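27 de junho de 2022

Acordei às cinco e meia com o barulho do caminhão do lixo e não consegui mais dormir. Fiz café, abri a janela da cozinha e fiquei vendo a rua clarear. Frio, mas sem vento.

A consulta do joelho foi às nove. O médico mandou continuar com os exercícios e voltar em dezembro. Pediu que eu caminhasse 30 minutos por dia, no plano, sem ladeira. Morando onde eu moro, isso quer dizer dar voltas na praça. Na saída comprei pão e uma lâmpada para o corredor, que estava queimada desde a semana passada.

A Samira ligou antes do almoço. Vai mesmo aceitar o emprego em Prullholm e quer entregar o apartamento até o fim do mês que vem. Perguntou se eu fico com a estante e com os vasos. Disse que sim para os vasos. A estante não passa na minha porta – já medimos isso uma vez, quando ela quis me dar o sofá.
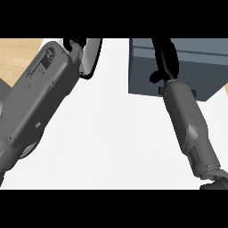
Depois do almoço voltei às cartas da minha tia. Faltavam 12 da segunda caixa e li sete. São quase todas de 57, o ano em que ela trabalhou na loja de tecidos. Fala muito do preço das coisas e pouco de gente. Numa delas reclama de uma chuva que durou a semana inteira e estragou os sapatos novos. Separei essa para mostrar ao meu irmão.

No fim da tarde dei as voltas na praça. Encontrei o Rodel Cabanatuan, que estava passeando com o cachorro, e andamos juntos um pedaço. Ele pintou a casa de novo e não gostou da cor.

O joelho doeu um pouco na volta, menos do que ontem. Jantei sopa e troquei a lâmpada do corredor. Amanhã preciso pagar a conta de luz e ligar para a Samira para combinar o dia dos vasos.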